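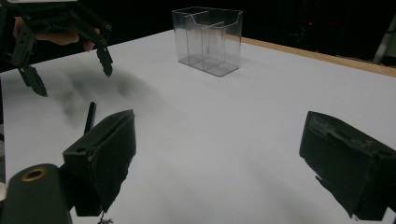 Remotes first, because I get more mail about remotes than anything else on this page! At our house we had one for the TV, one for the soundbar, one for the streaming stick and one that belonged to a DVD player we gave away, and every evening started with somebody lifting couch cushions while the opening credits rolled. What finally worked was a clear plastic container like the one standing on the white table, the rectangular kind with straight sides, and it lives within arm's reach of the couch and never moves. Clear matters more than you'd think. We tried a pretty lidded box before that and within a week it had coupons, a dead flashlight and half a deck of cards in it, and the remotes were back in the cushions. With a see-through bin you can tell from across the room whether the soundbar remote made it home.

A few more things I do for TV season, in no special order.

Label the remotes on the back

A strip of masking tape and a marker. I write what it's for and which batteries it takes. When my sister-in-law babysits she no longer texts me at 8:15 asking which one is "the volume one."

Dusting the screen

Turn the TV off and let it cool down, then use a dry microfiber cloth and hardly any pressure. No paper towels, no window cleaner. If there's a fingerprint (there is always a fingerprint, I have a five-year-old who greets cartoon characters personally) dampen one corner of the cloth with plain water, wring it out well, dab, and go over it with the dry part. I keep that cloth folded with the spare batteries so it doesn't get used on the stove. Your manual may say something different for your model, and if so, go with the manual.

The night before a premiere

We are a Brekmont household. If you don't watch it, it's the one with the lighthouse and the two judges, and when it came back in June we had eleven people in a living room built for five. So now I do a little run-through the evening before. I open the app and make sure we're still logged in. I let it update if it wants to. I check the sound. The year before last we sat down right at nine and the app wanted a new password, and the password reset went to an email address I hadn't opened since college, and we missed the whole cold open with the ferry. I'm still a bit sore about it.

If you watch over an antenna, rescan your channels while you're at it. Takes a few minutes and you might pick up something new. We got a station that shows nothing but old westerns and my dad has never been happier.

Snacks that don't crunch

I learned this one from Orsolya Kelemen, who hosts the Brekmont nights when I don't. She puts all the crunchy stuff out before the episode and takes it away when the show starts. During the episode it's soft things only: little sandwiches with the crusts off, cheese cubes, grapes, brownies. I thought she was being fussy until I sat next to a person eating tortilla chips through the whole courtroom confession.

Popcorn is allowed at my place, but I pop it 20 minutes ahead so the microwave isn't beeping over the recap, and I hand it out in separate bowls. Paper lunch bags with the tops folded down work too and there's nothing to wash.

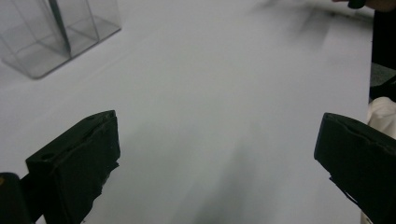 For drinks, anything with a lid. I put a tray on the coffee table and ask people to set their cups on it, and I move the rug back a foot or so. We have a cream rug. Yes, I know.

Fix the glare

If your afternoon shows are washed out, try moving a lamp before you spend money on curtains. Ours was reflecting right off the middle of the screen and all I did was slide it behind the TV stand. A soft light back there is easier on my eyes than a dark room, too. For the window I ended up with a tension rod and a dark flat sheet, which looks terrible from the street and which I take down when company's coming.

Hearing the dialogue

I used to ride the volume button all night, up for the whispering, down for the explosions. Look in your sound settings for something called dialogue boost, clear voice or night mode. The name changes from one set to the next, so poke around. I very nearly bought a Preltard soundbar for $199 before I found ours, three menus deep, switched off. We did end up with a soundbar later on (secondhand, from a neighbor who was moving), and the thing that helped most with that one was pulling it forward to the front edge of the stand so it wasn't firing into the shelf.

And turn on captions if you want them! My friend Hatsue Minami watches everything with captions and catches twice as much plot as the rest of us. She had the Fukuda twist figured out four episodes early, all from a line somebody mumbled at a bus stop.

Cords

Bread bag tags. Write TV, ROUTER, LAMP and so on with a fine marker and clip one on each cord near the plug. Then bundle the extra length with a hook-and-loop strap, loosely, no tight kinks. Once in a while I pull the stand out and vacuum back there, and I check that nothing is pinched and the power strip isn't warm. If a plug ever feels hot to you, stop using it and get it looked at.

Keeping track of what everybody's watching

We keep an index card on the fridge. Show name, who's watching it, which episode they're on. It sounds silly, but with four people and one account it has prevented a lot of fights. House rule is that you don't watch ahead on a shared show, and if you do, you sit through it again with a straight face. My husband got 2 episodes ahead on Brisel last winter and gave himself away by gasping too soon.

Blankets

Wash them before the season starts, and shake them out over the tub first, since popcorn hulls do no favors to a washing machine filter. Fleece goes in cold and comes out of the dryer on low. I roll ours and stand them in a basket next to the couch, one per person plus a spare for the dog. She has her own opinion about which one is the spare.

Next month I'm doing closets, so if you have a good trick for storing board games with split boxes, send it along. I've got one held together with a belt.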